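The left hand on the Briltar bench stopped letting go in July. The task was the plain one we use for every new build: pick up the plush bunny, put it on the green plate, move both hands clear. On a run in the second week the left fingers closed and stayed closed. The controller logged "released" and the arm began to lift anyway. Signe Kvam hit the stop before it got far.

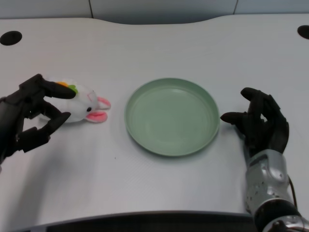 *Starkudgate Handling Lab — Bench Safety and Maintenance*

The log showed the open command going out on time. The finger drive never answered it. After 3 seconds the software gave up waiting and marked the step as done, so the arm was free to move with the fingers still shut. A toy rabbit can take that. The next job on the list for this bench is Shboul's glass sample trays, and those can't.

We found two separate faults. The first was a connector at the left wrist that had worked itself partly out. It held at rest and dropped the signal when the wrist turned past 30 degrees. The second was the timeout itself, a setting carried over from the old Hurus grippers, which had no position feedback. On those, waiting and then moving on was the only choice. The hands we use now report finger position, and the software wasn't reading it at that step.

Signe reseated the connector and added a clip. The release step now checks finger position and halts both arms if the fingers haven't opened. We pulled the plug on purpose for 20 runs to test it, and all 20 halted. Then we ran the normal task again with everything connected — over 2000 cycles without a missed release.
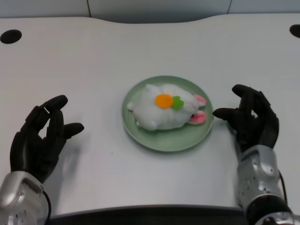
*Plush toy on the plate, left and right hands either side of it.*

If you run a bench that was moved over from Hurus grippers, look for the same timeout in your release step before your next session. Check the wrist connectors on both sides while the power is off. The clips are in the second drawer under the tool rack, and Signe has the part number if they run out.

Please don't clear a stuck hand by pulling at the fingers. Press the stop, cut power to the arm, and put it in the bench log even if it frees up by itself. We went back through the log and found an entry from the week before that just said "left slow to open, ok now."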